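Print this page | E-mail this page

Section 4: Setting up shift rules and recording a dispute

Before you start

The sales material for Matbridge says the scheduling module "takes care of" your labor agreement. It doesn't. It compares the hours you type in against the rules you type in, and turns a cell orange when the two disagree. If the rules are wrong, every orange cell is wrong, and so is every white one. This section was written for the Ustier branch, where we found that out in April.

You will need your signed local agreement (the paper copy, with the amendments stapled in), a supervisor login, and a steward's login. Both logins are needed. One person holding both defeats the purpose, whatever the installer told you.

4.1 Entering the agreement

1. Open Rules and choose New Agreement. Ignore the template list. The templates were drawn up by Vincze, the company that sells the software, and they don't match any contract we have signed.

2. Enter the notice period for shift changes in hours. The field comes filled in with 24. Check your own agreement before you leave it there. If your clause says "one working day," that may be longer, especially over a weekend.

3. Enter the minimum rest between shifts. The program accepts a blank here and reads it as zero. It gives no warning.

4. Enter overtime triggers, daily first and then weekly. If you enter the weekly one first, the daily box is grayed out and you have to cancel and begin again.

5. Press Save Draft. Do not press Publish yet.

CAUTION: Publish sends the rules to every employee's schedule page right away and there is no undo. A correction shows up as a second agreement, and people will quite reasonably ask which one they are working under.

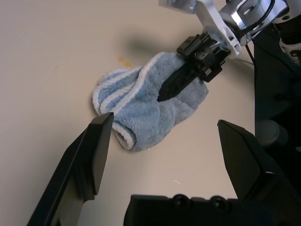 6. Have the steward log in and read the draft against the paper copy, clause by clause. Reading it off the same screen the supervisor just typed it into isn't a check.

7. When both have confirmed, press Publish. Write down the agreement number on the confirmation page. Ours is 421. You will be asked for it on every report, and the search box can't find it by name.

Note: Vincze says a built-in "compliance score" replaces the steward's review. We asked what the score measures and were sent a brochure. Leave it switched off under Options, Display.

4.2 Testing the rules

Don't trust the rules until you have tried to break them.

1. Make a test employee and give that employee a shift ending late at night.

2. Add a second shift early the next morning, inside the rest period. The cell should turn orange. If it stays white, go back to step 3 in 4.1.

3. Change a shift with less notice than your agreement allows. You should see orange again and a line in the change log.

4. Delete the shift you just changed and look at the log again. In the version we were first given, deleting the shift deleted the log entry with it. The supplier calls this fixed. We check it after each update, and you should too.

5. Remove the test employee, or it will turn up in the headcount.

Note: Orange is only a color. It doesn't block the shift, and it doesn't entitle anybody to anything. The contract does that.

4.3 Recording a dispute

The Disputes tab is a filing aid. Filling it in does not start a grievance under the contract and does not stop the clock on your filing deadline. File on paper first, the same way you always have, and use the tab afterward.

1. Choose Disputes, then Add.

2. Select the shift. If it has been edited since, choose the earlier version from the drop-down. The latest version is selected for you, which suits management better than it suits the member.

3. Pick a type code. Use 356 (hours and notice) for most scheduling complaints. Avoid the code marked "Misunderstanding." It closes the entry by itself and files it as resolved.

4. In the text box, give the date, the clause and what the member wants. Keep it short – the box cuts off long entries without telling you.

5. Print the entry before you close it. Get the supervisor's initials on the printout if you can, and note it if they refuse.
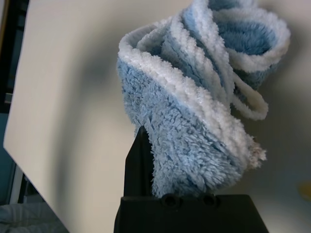 4.4 Pulling the monthly report

1. Go to Reports and choose Changes by Department. The summary on the front page counts published changes only, so a shift altered four times before publishing shows as unchanged.

2. Tick Include Drafts. The box clears itself each time you leave the page.

3. Export the file and keep your own copy away from the company server. At the Grusuvley site the reports were kept in one shared folder, and the folder was reorganized during bargaining. That may have been an accident.

4. Compare 2 weeks of the report with members' own notes. Where they differ, believe the notes until somebody shows you a reason to do otherwise.

Send corrections to this section to Imelda Pascual at the Ustier office, with the agreement number and a printout of the screen. Please don't send them through the Matbridge feedback button. We don't know who reads it.

Print | E-mail | 2 comments | 24 shares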